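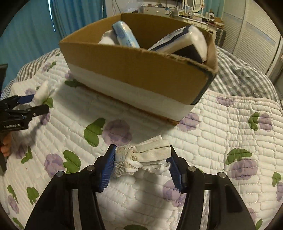
Farahani user board > Perception and planning
Grasp width keeps jumping on folded cloth

vevano_mel
Posted 1/6/20
Hi all, and sorry for the long post (I do go on). I'm training a bimanual policy on handheld gripper demos, mostly soft goods and a cardboard box on a bed. Rigid items are lovely. With folded fabric, though, the jaw width I recover from the wrist view jumps all over the place, and then the planner dithers over the box rim like it forgot its keys. I smooth over 34 samples and it still happens. Any ideas?
Melahat Özkan

drukis
Welcome, Melahat! I'd bet on your segmentation. Cloth pressed against the pads hides their edges, so the fit grabs a fold instead. Track the pivot pins on the linkages and work the width out from those. Much calmer for us.

flallenance
I'll disagree a little, with love. Pins are fine, but 34 samples of smoothing is a lot of lag, and lag alone will make a planner dither. Drop to 2 and look at the raw trace before you rewrite anything.

vevano_mel
Thank you both! The view I'm using for the box pose is below.
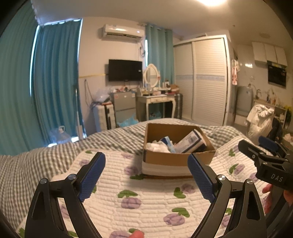 Open box between the jaws, pins visible on both sides

drukis
Oh, that's a good view for pins. I'd mask out the flower print too, it's full of little edges your box fit will happily latch on to.

flallenance
Agreed on the mask, still not on the pins. We went that way in August and spent ages on calibration. Raw trace first, please!

vevano_mel
Okay, raw trace tonight, then pins if it still looks ugly. I'll post the plots in this thread.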